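# Jornada de puertas abiertas: manipulación en entorno de compra

Ficha de datos y notas de la demostración celebrada el 5 de junio de 2019 en la sede de Montes. El conjunto lleva el nombre de Sirutach y se distribuye junto con esta ficha.

## Contenido

- `sesiones/`: grabaciones de las 2 sesiones abiertas al público.
- `anotaciones/`: etiquetas de tarea, con inicio y fin de cada intento.
- `visita/`: programa de la jornada y preguntas de los asistentes.

El reparto comprende 100 episodios. Los intentos interrumpidos por el operador se conservan y llevan la etiqueta `interrumpido`.

## Desarrollo de la demostración

La visita comenzó con una presentación de Plondov, entidad responsable del montaje, y continuó en la zona de tienda. Los asistentes siguieron el trabajo desde detrás de la línea de seguridad. La tarea propuesta consistía en acercarse al expositor de hortalizas con una cesta, tomar las piezas solicitadas y llevarlas a la mesa.

El robot sostiene el asa de la cesta con la pinza derecha y mantiene libre la izquierda. El expositor, de madera clara y dividido en compartimentos, reúne cebolletas, coles chinas, melones amargos, pepinos y zanahorias, de aspecto artificial.

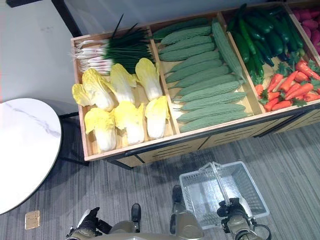 Jikon preguntó si los resultados obtenidos con reproducciones podían trasladarse a un producto fresco, que cede bajo la presión y varía de peso entre una pieza y otra. Plondov respondió que el conjunto no permite afirmarlo y que las anotaciones no incluyen medidas de fuerza. La cuestión figura como abierta en el registro de la visita.

## Uso previsto

Los datos se destinan a la investigación sobre planificación de tareas y agarre en interiores. No deben emplearse para certificar equipos ni para estimar rendimientos comerciales.

## Limitaciones

- Un único recinto, con suelo de moqueta.
- Iluminación interior sin variaciones programadas.
- Las anotaciones fueron revisadas por 2 personas; los desacuerdos constan en `anotaciones/notas.md`.

## Mantenimiento

Las correcciones se solicitan mediante una incidencia en el repositorio, con indicación del episodio afectado. La próxima revisión está prevista para enero.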